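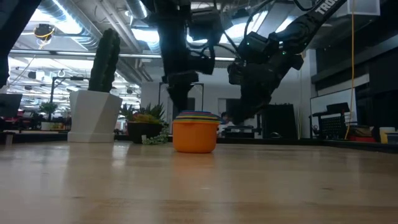 Kerkside, September

Figure 3. Nested cups between the two arms, with the rims of the inner cups showing above the orange one.

4.2 Choosing which arm goes first

Nested cups gave our planner more trouble than anything else we tried at Kerkside, and we have grown rather fond of them for it. Seen from the side, as in Figure 3, each inner cup is only a thin band of color, so the perception module in Skusumix has very little to work with when it guesses where one rim ends and the next begins. We trained it on 2,636 labeled views and let it pass 16 candidate grasps to the planner – plenty for our purposes, though the Prundolham version kept more. The planner scores every candidate for both arms, drops any pair whose wrists would come too close, and gives the first move to the arm with the shorter path. A full pass takes 155 ms, and we replan after each grasp attempt.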